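Clutch slave cylinder swap, worth doing the master too?

mundwood_lauri
Finally pulled the transmission on the wagon over the long evenings this September and found the slave cylinder weeping into the bellhousing. The throwout bearing feels smooth, the disc has loads of meat left, and I'm pretty happy with how it all looks in there! Question is whether I do the master at the same time. Pedal was fine until 2 weeks ago.

gearbox_nuala
Do both!! I did just the slave on mine and the master let go 3000 miles later. New seals at one end and a tired bore at the other is asking for it.

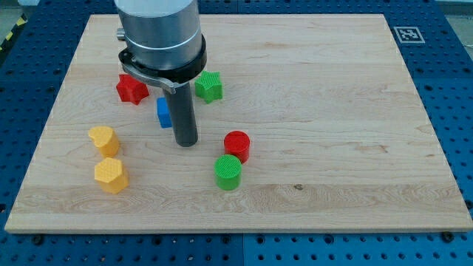
And get a new hard line while you're in there if yours has any rust at the clips. Mine snapped when I put a wrench on it, so I ended up bending one on the driveway at dusk (good fun, would not repeat).

D Mulcahy
Disagree. The master comes out from the driver's footwell any time you like, no need to drop the trans for it. Put your money into the slave and a rear main seal.

gearbox_nuala
Sure, but then you bleed it twice, Donal. Have you bled one of these? The bleeder points straight at the crossmember.

D Mulcahy
Plenty of times. Bench bleed the slave, crack the line, let gravity do it overnight. 16 years on my original master and it's still dry.

cathal_h
Rear main seal, yes, a hundred times yes. Check the pilot bearing as well.

mundwood_lauri
You people are great. Ordered the slave, seal and pilot bearing tonight, and I'm going with Nuala on the master, it was cheap enough. Anyone know the torque on the bellhousing bolts?

cathal_h
Depends which trans you have. What's the tag say?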